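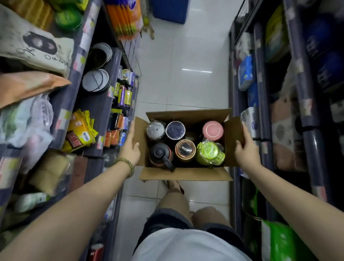
**hsutter:** We're putting together next July's equipment budget for our housewares stores, and I'd love some advice from folks who have been through it. The big line is a shelf restocking robot, either the Kaneo or the Ultano. Our restocking is all hand work out of mixed cartons, say six containers standing in one box, some lids still in clear plastic, in a narrow aisle with tall shelving on both sides. Kaneo wants 1,834 a month on a lease. Is that sane?

**Geert_L:** Welcome, Hermine! I'd hold off - measure your aisles before you talk money. Ours needed 42 inches clear and we had to move shelving, a cost I had never budgeted for. 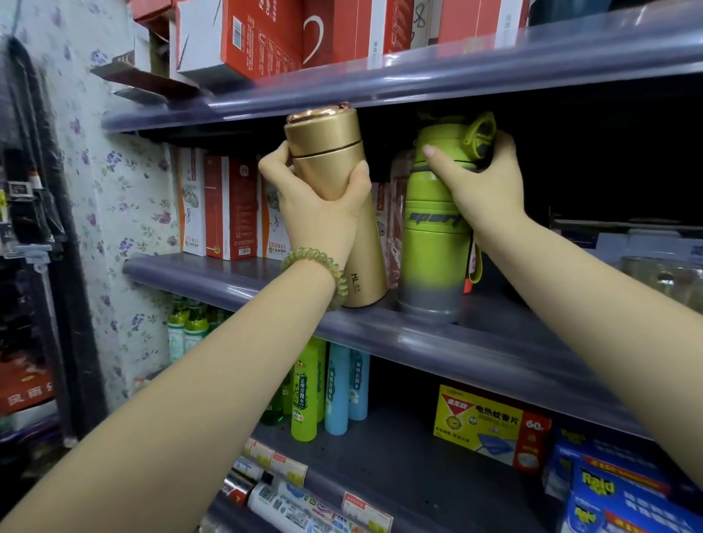

Ask for a trial on your worst shelf, too, with the tall bottles packed close together.

**teresa.tavares:** I'll disagree with Geert, kindly. Trials eat up a whole season! We leased the Ultano, set aside 200 a month for grippers and spare parts, and learned as we went.

**Geert_L:** And what did you really spend on parts, Teresa?

**teresa.tavares:** 223, so not far off :)

**hsutter:** Thank you both. Tape measure first, then I'll call Kaneo about a trial.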